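Pristov says its new column speaker puts out 2,880 watts peak. Been reading the spec sheet over coffee. 1/6
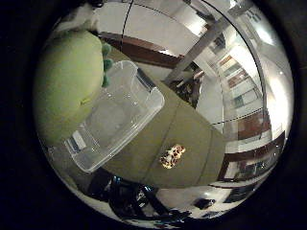

Peak is the number they print when they don't want you asking about continuous. I went through the whole sheet and continuous isn't on it. A row of little spikes looks fine down the edge of a green plush toy. On a response curve, right where vocals sit, I'd like an explanation. 2/6

In-ho Ok ran a pair at an outdoor show and says the limiter light came on 11 minutes in. That was a folk duo. 3/6

"Arena-class clarity." Which arena? Measured from which seat? 4/6

The older Drament boxes cost less, weigh some 4 pounds more, and list continuous power on the first page. Funny how that works. 5/6

Lanying Xue has a demo pair until December and I've asked to bring my own meter. If they hold up for a full set I'll post the readings. Not holding my breath. 6/6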